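Stillmont Makers & Shopkeepers Board > General Chat > Can a machine restock a counter yet?

11 posts in this thread

tillbell
Jun 5, 2020
I've got a small corner shop and my back is not what it was. My nephew keeps sending me articles about robot arms getting cheap, and every one of them says shop work is next. Is it though? I'm not talking about a warehouse full of identical cartons. I mean the fiddly stuff - facing up the chocolate bars, putting back whatever people have picked up and dumped in the wrong spot, wiping down the shelf while you're at it. Has anyone on here seen one do it in person?

graham_crackers
Short answer, no. Long answer, noooo. I went to a demo day in March and watched an arm put 8 cans on a shelf. Lovely cans, all the same colour and all the same size, already lined up for it. I could have had a coffee and a muffin in the time it took.

pegboard
That's a bit harsh. I was at the same demo and you left before the second half! They swapped the cans for mixed groceries and it got 6 out of 8 without any help. It crushed a box of crackers, I'll give you that.

graham_crackers
And which of us is paying for the crackers?

huetfan60
I tinker with this as a hobby (Huet arm, second-hand, more duct tape than I'd like to admit) and the thing people underestimate is how different one small counter's worth of stock is. Look at what's on this one and think about how you'd pick up each item with two fingers.

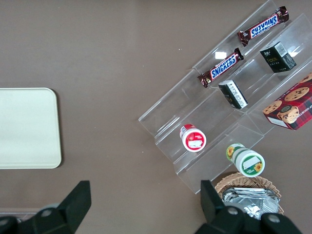

Photo: Corari counter-stock set, wrist view. Shared with permission.

The Snickers bars are the easy ones, believe it or not. Long, fairly stiff, crimped ends, and you can pinch them across the middle. The little dark boxes are fine too if you come at them square, but one of them is sitting on an angle against the lip of the shelf and that's the sort of thing that had me swearing at my arm for a whole weekend. Then you've got the round tub and the one with the sunflowers lying on its side, and anything cylindrical wants to roll as soon as you nudge it. And the stand is clear acrylic! Depth cameras hate clear plastic. Mine sees straight through it half the time and drives into the shelf like it isn't there.

pegboard
What about the foil things in the basket?

huetfan60
Oh, I'd leave those till last. Shiny, crinkly, piled flat on top of each other, with a wicker rim in the way of your fingers. I tried something similar at home with wrapped sweets and mostly what I got was two at once or none.

tillbell
This is really useful, thanks. My counter has one of those stepped stands too, so I'm a bit deflated. What if I went to a solid one, painted some flat colour?

huetfan60
It'd help a lot. I switched to a plain grey one and stopped hitting it. You do lose the look though, customers like seeing through to the stock.

jodeck_owner
I'm going to disagree with nearly everyone. I've had a Jodeck in my kitchen for 30 weeks now and it does a real job. It loads cutlery into the drawer and it puts lids on containers. Is it quick? No. Do I care? Also no, I'm in the other room with my feet up. You're all comparing it to a person standing there doing nothing else, and that isn't how I use it. Let it take 60 minutes overnight to face up the shelf, who's watching?

graham_crackers
Your cutlery drawer lives in the same place every day and doesn't have kids shoving a bag of chips behind the forks. And if it drops something at 2 in the morning it stays on the floor till you open, or it keeps going and knocks over the rest.

jodeck_owner
Fair point on the dropping. Mine stops and sends me a message when it loses hold of something. I've slept through a few of those.

pegboard
I think there's a middle bit both of you are skipping. I wouldn't ask it to do the entire counter. Give it the bars and the boxes, keep the round stuff and the basket for yourself. That's still some of the bending gone for tillbell, and the bending was the problem in the first place.

tillbell
The bending is mostly the bottom shelf to be fair - big bottles and dog food. Can they lift dog food?

huetfan60
Mine can't lift a full kettle.

graham_crackers
Get the nephew to do the dog food.

tillbell
He's allergic to work. I'll ask Corari whether they do shop visits and report back. If anyone has a solid stepped stand they don't need, I'm after one that fits a narrow counter and can pick up from anywhere in Stillmont.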